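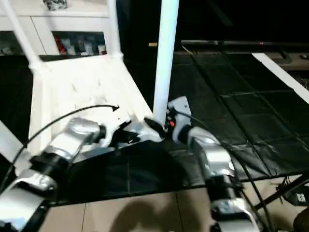 White chair, tipped back, three legs in the air.

Home Posts Grumbles About Search

July 2023
Posted by the editor

My password manager and I have been together for seven years, which is longer than I have kept any phone, kettle or gym membership. It is called Brovent and for most of that time I have had no complaints. It fills in the boxes, I press the button, we both get on with our lives.

Then Caltance, who supply my electricity, redesigned their login page.

The old page had a box for your email and a box for your password, one above the other, like every login page since the dawn of time. The new one has a box for your email and nothing else. You type it in, press Continue, and a second page slides over from the right with a box for your password. I assume somebody was paid for this.

Brovent doesn't care for it at all. On the first page it puts my email in the box, quite correctly. On the second page it puts my email in the box again. The box hides what you type, so all I see is a row of dots, and I press the button with total confidence and am told that my details are wrong. After three goes of this I am locked out for 19 minutes. I don't know who picked 19. I have had plenty of time to wonder. 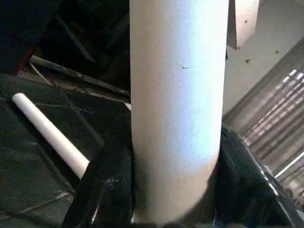 So I did what the help pages tell you to do. I cleared the cache. I turned the extension off and on. I deleted the saved login and made a new one, at which point Brovent cheerfully told me I now had 3687 items in my vault, a figure that deserves a post of its own. (I have found a login for a shop that sold only lampshades. I have never bought a lampshade.)

None of it helped. Next I tried a different browser, where Brovent went one better and filled the email box with my password, in plain view, while I was sitting on a train. I have changed that password. The new one is 100 characters long, out of spite, and the Caltance page won't take more than 20 — though it doesn't say so, it just quietly lops off the rest and saves what's left. You find that out the next time you log in. That was another evening.

By now I had two tickets open. Caltance support wrote back first, to say that they don't support third-party software and had I tried typing it in. Brovent took four days and were much nicer about it, and asked for a log file, a screenshot and the version number of everything I own. I sent the lot.

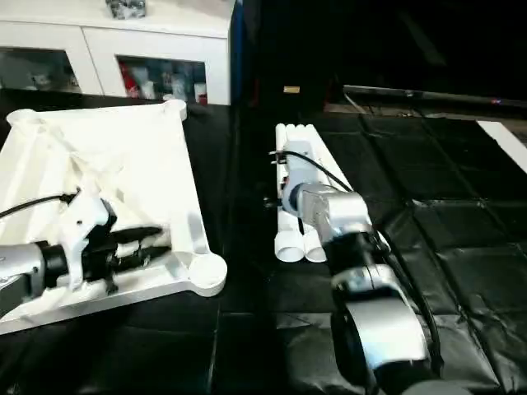 The reply on the Brovent forum, when it came, was that the second Caltance page isn't really a second page. It's the same page with the first box hidden and a new one laid on top, and the new one carries the same label underneath as the old one, so the extension sees "email" and does as it's told. They had passed it to the developers. They could not give a date. In the meantime I might like to open the saved item, find the part called web form details, and delete every line in it except the password.

I did, and it works, as long as I type the email myself. I can live with that. I do know my own email address.

I posted the fix on here last week as a quick note, and it has had more replies than anything I've written since the boiler saga. Most of you have the same trouble with other sites. The Thaweesak booking page came up several times, and so did Istau, where it seems the password box isn't a box at all until you click on it twice.

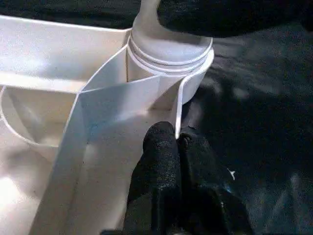 Thaweesak does it to me as well, but only on the laptop, writes one reader, and deleting the web form details made no difference whatever. What did work was saving the login afresh from the second page, once the email had gone through, and then joining the two entries together by hand. It takes five minutes and you feel a fool doing it. Mine has been fine since November, touch wood.

I haven't tried that yet. If anyone has managed it on a phone, leave a comment, because on mine the option to join entries seems to have moved in the last update and I can't find where they've put it.

Contact | Copyright 2023, all grumbles my own | Back to top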